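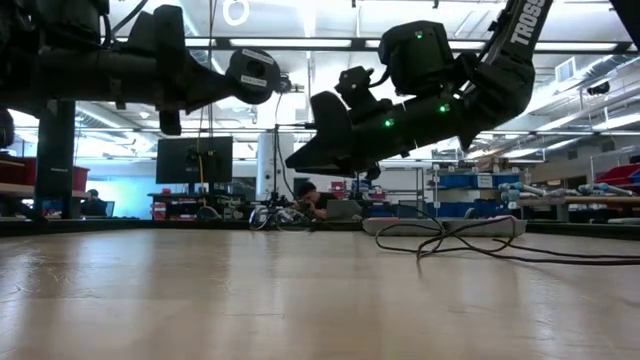 Glossy clear coats and cleaning, a short thread. I refinish tabletops for a living and get the same questions every month.

1/ A gloss finish shows scratches sooner than a satin one. Both scratch at the same rate. Gloss reflects light in one direction, so any break in the film is easy to see from a low angle.

2/ Most fine scratches come from dry dusting. Grit sits on the surface and the cloth drags it. Use a damp microfiber, fold it often, rinse it when it turns gray.

3/ Scuffs and scratches are separate problems. A scuff is material left on top of the film. Try plain water, then a drop of dish soap. If your fingernail catches, it's a scratch and soap won't help.

4/ For light scratches in a cured film: wet sand at 1,000 grit, then compound, then polish. Keep the pad moving. I do not start at 400 unless I plan to recoat the whole top.

5/ Cure time matters more than brand. I ran Skornura and Allel water-based clears side by side in March, 3 coats each. Both were dry to the touch the same afternoon. Both still took a thumbnail mark after 5 days.

6/ Avoid silicone sprays. They fill scratches for a week or so and then cause fisheyes when someone tries to recoat. Removing the residue took me over an hour on the last one.

7/ Someone asked about the Seok pads. The white foam is fine for polish. The yellow one cuts too fast on edges, so tape them first.

Recoat schedule goes up next, once I find my notes.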